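Fall walk-through, Larnside community woodshop
2023-10-14
Filled in by Drita Jurić, with Aurel Stanciu holding the other end of the tape measure

Same sheet as July, same order. OK means I looked at it and was happy, FIX means it has to be done before the next open session, WATCH means I'll look again next time. My comments go underneath each line and yes, they got long again, sorry Aurel!

DOORS AND WAYS OUT

Main door opens fully from inside: OK
Much better now that the bottom has been planed. It used to stick every time it rained.

Back door clear, inside and out: FIX
Two sheets of ply leaning across it. I know it's the handiest wall in the building for leaning things on (I've done it myself) but it's the only other way out. Moved them to the rack while I was there. I'm leaving it at FIX until there's tape on the floor.

Exit lights: OK
Both came on when Aurel threw the breaker. He enjoyed that a little too much.

FIRE

Extinguishers on hooks, needle in the green: OK
All 4 checked. The one by the finishing bench had an apron hanging over it, which I've moved to the pegs.

Oily rag can has a lid and the lid is shut: FIX
Lid was on the floor next to it. Please, please put it back on. Linseed rags can heat up all by themselves and this is the one item on the sheet that really does keep me up at night. If the can is full, lay the rags out flat on the wire outside, one layer, and let them dry hard before they go anywhere near the trash.

Finishes cupboard closed, cans labeled: WATCH
One jar with a strip of masking tape that says "good stuff". Whose is it, and what is it?

MACHINES

Table saw guard and riving knife fitted: OK
Knife lines up nicely with the blade. Push sticks both there, one getting pretty chewed up so I've started cutting a new one.

Band saw guard set low, blade tension: OK
Tracks fine. There's a tick on the lower wheel that I could hear and Aurel couldn't. Wheel looks clean, no missing chunks in the tire. I'll listen again.

Drill press, chuck key out of chuck: OK
Hooray.

Lathe tool rest and locking levers: WATCH
The lever on the left takes an extra shove to bite. Mafalda Fonseca says it has been like that for as long as she's been turning bowls here, but I'd like the washer changed anyway.

Emergency stops, every machine: OK
Hit every one of them with the machine running. The Haslam planer takes longer to wind down than the others, so keep your hands to yourself until the cutter head is really still.

DUST

Extractor bag less than half full: FIX
It was packed solid. The pull at the planer was feeble before we emptied it and great afterward – I could feel it on my sleeve from a foot away. Emptying it is on the Saturday closing list, item 2, and it needs to stay there.

Blast gates closed on machines not in use: WATCH
Three open. You lose so much suction this way.

Ear defenders and goggles on the rack, clean: OK
One pair of goggles too scratched to see through, binned.

Masks stocked and in good shape: WATCH
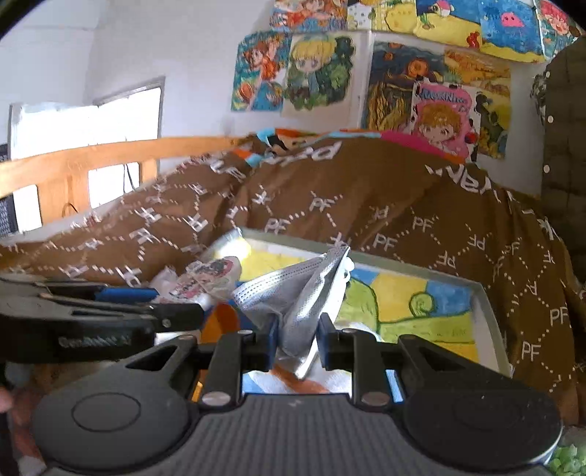

Photo: Larnside Woodshop

Pleated masks get folded up and shoved in apron pockets, and a mask that has been creased that hard won't sit flat on your face again. I'd like us to keep proper fitted respirators for sanding and turning, and save the thin ones for sweeping up. Ilídio Paiva has priced a box of them and I'll put that in front of everybody at the next meeting. Beards are a whole other conversation!

FIRST AID

Box full and in date: FIX
Out of big plasters and the eyewash expired. I've ordered both. The burn gel is fine.

Accident book where it should be: OK
Hanging on its string by the sink. One new entry, a splinter, very thoroughly described.

TO DO BEFORE NEXT OPEN SESSION

Tape on floor at back door – Aurel
Rag can lid, and a sign over it in big letters – me
Eyewash and plasters into the box when they arrive – me
Extractor bag, check again – whoever closes up
Lathe washer – Mafalda, if she has one that fits

Signed, D. Jurić
Copy pinned inside the tool cupboard door, left side.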